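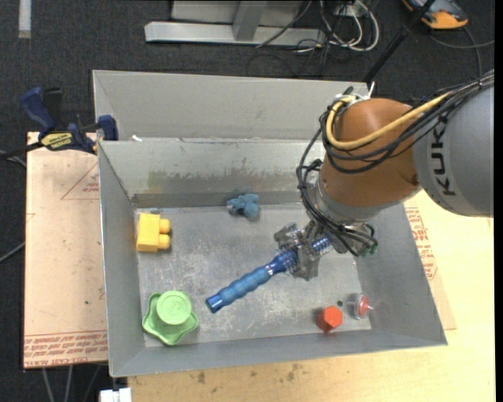

We got to Dankwa a little before nine, and Philomena Appiah had coffee waiting for us, bless her. I had asked to see how they look after the picking cell, and she was happy to take her time over it! The KUKA arm works over a gray metal bin, with a clamp on the rim, and she starts every check with the cables – the yellow one first, then the black bundle and its white ties. After that come the gripper fingers. Aba Ofori writes it all up in a notebook, now on page 66, and the ties were last replaced in January.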